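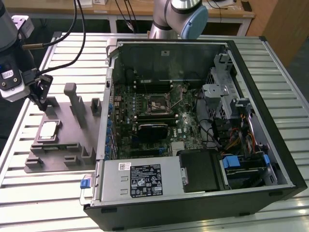 ## Comparing Two Grippers on the CPU Placement Task

This procedure applies to any gripper under review at the Gunawardena bench. The reference unit is the Busta parallel gripper, and the candidate is the Flarkitano. Both are run with the same controller, and the speed limit must not be changed between them.

1. Lay the tower on its side on the slatted table with the side panel removed. Raise the socket lever before the arm is enabled.
2. Place the fixture plate to the left of the case and seat the processor in its square holder.
3. Load program 2385 and run one pass with the gripper empty. Stop the arm if a finger touches the case.
4. Begin the timed passes. During the approach to the motherboard, the operator keeps one hand on the stop button and watches the clearance between the fingers and the memory modules.

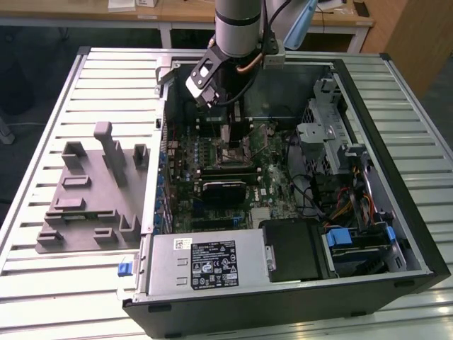

A pass is counted only if the arm completes the move without a manual correction. In the February review, the Busta completed 81 passes and the Flarkitano 74. Record each stop in the log with the joint positions shown on the controller.

5. Check the wrist camera view before each pick. The processor should sit between the two fingers, with the rim of the nest visible around it. Adjust the approach point if one finger is closer to the chip than the other. 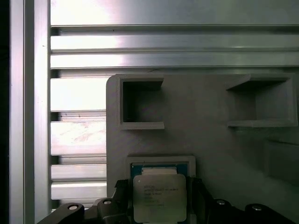

6. Save the log under the name of the gripper and send it to Candela Campos. Replace finger pads after 2000 cycles, and repeat step 3 before resuming.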